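Ustetstead School News

Spring musical, reading month and a thank you to our families
4 Nov 2025

It has been a full few weeks at Ustetstead, and there is a good deal to share before everyone gets busy with the end of the semester, so please bear with us if this one runs on a bit!

Auditions for the spring musical are open to all students in grades six through eight, and you do not need any stage experience at all (some of our best cast members last year had never sung in front of anyone but the dog). Sign-up sheets are outside the music room. Ms. Lakatos asks that everyone prepare one verse of any song they like, and that they bring a water bottle and comfortable shoes, as there will be a short movement session afterward. Students who would like to paint scenery, sew costumes or run lights should sign the blue sheet instead. The show itself will be in May, and families who have old curtains or bedsheets in plain colors are warmly invited to send them in.

Reading month has gone beautifully. Together our students have finished 229 books, with the sixth grade a little ahead and the seventh grade telling anyone who will listen that they are about to catch up. Reading logs need a parent or guardian's initials next to each title, and a fair number have come back without them, so please take a quick look in the homework folder tonight. Mr. Lengyel has extra copies of the log in the library for anyone whose first one has gone missing or been through the wash.

The eighth grade trip to the Clakum River nature center is also coming up, and 73 students have returned their permission slips so far. If your child's slip is still on the kitchen counter, please send it to the front office along with the lunch form — the center needs to know about food allergies ahead of time. Students should dress for mud. The buses will leave right after first period and will be back before dismissal, so the usual pickup arrangements stay the same.

Our school office is happy to take forms, lunch money and forgotten gym clothes any time between 7:45 and 3:30. When you come by during the school day, please sign in first, even if you are only dropping something off and even if we have known you for years.
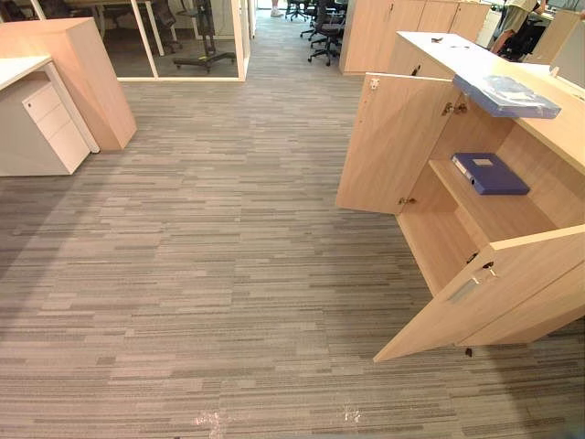
Science club and homework help

Science club has a new leader this year, and we are delighted to welcome Sepehr Jafarzadeh, who also teaches seventh grade science. The club meets after school in Room 12, and the first project is a set of small weather stations that will go up along the fence by the ball field. New members can join at any point in the year. They only need a signed after-school form and a ride home at 4:30.

Homework help continues in the library on the same afternoons, with Mrs. Sipos on hand for math and a group of very patient eighth graders for everything else. Students may come for ten minutes or stay the whole time, whichever suits them, and there are usually crackers.

Thank you for the fall fair

Finally, a very big thank you to all the families who baked, carried tables, ran the ring toss and stayed late to sweep the gym. The fair raised $3,000 for new band instruments, and the first of them, two clarinets and a trombone, have been ordered. Máté Juhász of the sixth grade won the pumpkin raffle and has kindly given his prize to the kindergarten class next door, who are very pleased with it.

Lost and found is overflowing again — mostly hoodies and single gloves. Please stop by and have a look through the bins before winter break, when anything left will be donated.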